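4.2 Where things are put down

Most writing on household order concerns cupboards. Cupboards are easy to study: they have doors, they stay where they are, and people will describe the inside of one with great confidence and moderate accuracy. Tables are harder. In the 39 Prandville households that kept a diary for us, the table was the place where objects spent the longest time while officially being on their way somewhere else.

We asked each household to write down, every evening in December, what was on the main table and why. The second question was a mistake. The commonest answer was "don't know", followed by the name of another member of the household.

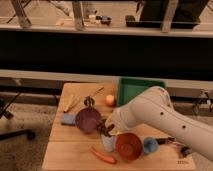

Once the blaming was set aside, the reasons fell into two groups. Some things were waiting for a person (post, medicine, a coat with a button missing). Others were waiting for a decision, and these stayed longer. A broken lamp in one of the Okabe flats waited until the diary ended, and for all we know is waiting still.

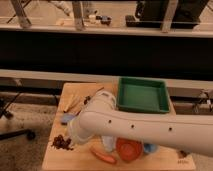

Containers were meant to settle the matter. In 7 households somebody had bought a tray or basket during the study, usually with a short speech, and its position on the table seemed to matter more than its size. A shallow one pushed to the far edge, like the green plastic tray here, leaves the middle of the wood free, but it also asks people to reach. Diaries from homes with a tray at the back record a good deal of intention and rather less reaching. Trays at the front were used at once, then moved to the back for being in the way.
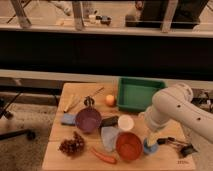 One Remura household objected to this reading when we sent round a draft. Their tray, they wrote, had never been for tidying; it was for carrying everything to the spare bed when visitors came, and on those terms it had been a complete success. We have recoded the entry. Two further households then asked to be recoded on the same grounds, and we have our doubts about both.

Figure 5. Green tray near the back of a wooden tabletop, with nothing in it. 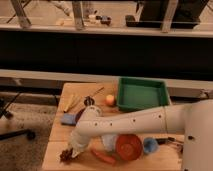 4.3 Limits of the diary method

Evening entries favour the tidy. Several people admitted to clearing the table before listing what was on it, and one diary gives the same list for the whole month in what looks like a single sitting. We also relied on the Hiteo reminder service, which sent its messages at 7 in the evening, when most of the tables were covered in dinner. Plates were left out of the analysis, though the question of how long a plate must stay before it stops being dinner is taken up in section 5.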